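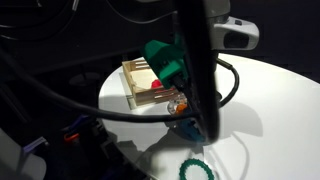
Release 3 of the Letano grasp planner is now available to all partner laboratories. The following posts summarize what has changed, what has been withdrawn, and what partners are asked to do before upgrading. The planner's reference task remains clearing a cluttered round table into a slatted wooden crate, with one red object already inside the crate and a clear plastic object close to its corner. Changes in this release concern self-occlusion, transparent objects, cable clearance, and the way failed plans are reported. (1/20)

Letano sits between perception and control. It receives a segmented depth map and a list of object candidates, and it returns a ranked set of grasps with approach paths. It does not command motors. Partners who run their own controllers can adopt the new release without changes on that side. (2/20)

Self-occlusion. In release 2, any region hidden by the gripper was treated as free space once it had been seen empty. This was convenient and wrong. An object nudged by a fingertip could move into the hidden region, and the planner would continue to route paths through it.

In release 3, hidden regions lose their "free" status over time. The rate is set by the parameter occlusion_decay. The default is conservative. Laboratories with a second fixed camera may raise it. (3/20)

The occlusion mask is now computed from the full gripper model, including brackets and mounts that have been added to the fingers. Please check that your model file includes every printed part you have fitted. We found during testing that most model files at partner sites described the gripper as delivered and omitted later additions. A missing bracket will be read as an obstacle on the table, and the planner will refuse to approach it. (4/20)

Transparent objects. Depth readings on clear plastic are unreliable, and release 2 often merged a clear object with whatever lay next to it. The result was a single candidate with a center of mass belonging to neither.

Release 3 adds a separate "uncertain extent" label. Candidates with this label are ranked last, and are attempted only after neighboring objects have been removed. (5/20)

Partners have asked whether uncertain candidates can be skipped entirely. Yes. Set skip_uncertain to true. The run will then finish with those objects listed as remaining, and will not be marked as a failure. (6/20)

Cable clearance. Release 2 had no representation of cables. Release 3 accepts a cable envelope, defined as a swept volume attached to a link of the arm. Paths that would drag the envelope across the crate rim are given a higher cost. They are not forbidden.

An envelope drawn too generously will make the crate unreachable from one side. Begin with a narrow envelope and widen it only if contact is observed. (7/20)

Simulating cables in full was considered and set aside. Planning time became unacceptable on the computers most partners have. Work on a simplified model continues at Vimberg, and results will be shared when they are ready for use by others. (8/20)

Shadows. Several partners reported false object boundaries where the arm's shadow fell across a white table. The color segmenter was the cause. Shadow edges are now compared with depth before a boundary is accepted.

Very thin objects, such as sheets and flat rings, may be lost by this check. If your task includes them, set shadow_check to "color_only" and accept a higher rate of false boundaries. (9/20)

Evaluation. The release was tested on 633 recorded table layouts from the Moura archive. Each layout was planned with both releases using the same random seed. The per-layout results are in the release folder, with the configuration files needed to repeat them.

A summary score has been left out on purpose. The layouts differ greatly in difficulty, and a single average was misread by several groups last time. (10/20)

In simulation, more than 3,000 additional plans were generated to exercise the failure reporting. These plans were not executed on hardware and should not be cited as evidence of grasp performance. (11/20)

Failure reporting. A failed plan used to return one code, NO_PATH, for every cause. It now returns one of the following:

NO_CANDIDATE: perception supplied nothing to grasp.
NO_GRASP: candidates exist, but no finger placement is valid.
NO_APPROACH: a placement exists, but it cannot be reached.
STALE_MAP: too much of the workspace has lost its free status.

Scripts that test for NO_PATH will need to be updated. (12/20)

STALE_MAP will be new to most operators. The correct response is to retract the arm and request a fresh view. Please do not respond by raising occlusion_decay until the message disappears. We have already received two logs in which this was done, and in both the planner was again routing through space it had not seen. (13/20)

Withdrawn. The "greedy" ordering mode has been removed. It was kept in release 2 for compatibility with the Prikwood demonstrations, which have since moved to the standard ordering. Configuration files that still name it will produce an error at startup. (14/20)

Also withdrawn: the combined launch file that started perception and planning together. It hid version mismatches. The two processes now start separately, and the planner will print both version strings before it accepts a request. (15/20)

Calibration. The transform between the sensor and the fingertips must be measured again before the first run. Release 3 uses the tips as the reference point. Release 2 used the mounting flange, and old calibration files will load without complaint and place every grasp too high or too low.

A check for this has been requested and will be in the next maintenance update. (16/20)

Recommended order for upgrading:
Save your current configuration and calibration.
Update the gripper model, including all fitted parts.
Install the planner, then the perception package.
Recalibrate to the fingertips.
Run the supplied dry-run script with the motors disabled.
Run the reference task at reduced speed with an operator at the stop button. (17/20)

Release 2 will receive corrections until the end of December. No new features will be added to it. Partners in the middle of a data series are advised to finish the series on release 2, so that results remain comparable. (18/20)

Known issues.
The viewer draws cable envelopes in the wrong place when the arm base is rotated. The planner itself uses the correct position.
Log files grow quickly when full cost maps are saved. This option is now off by default.
The dry-run script ignores skip_uncertain. (19/20)

Questions about this release should be directed to Neusa Furtado, who coordinates partner support for Letano. Reports should include both version strings, the configuration file, the gripper model, and the log from the failed run. Reports that contain only a screen recording cannot be processed.

Release notes dated 2022-07-26 replace all earlier drafts. (20/20)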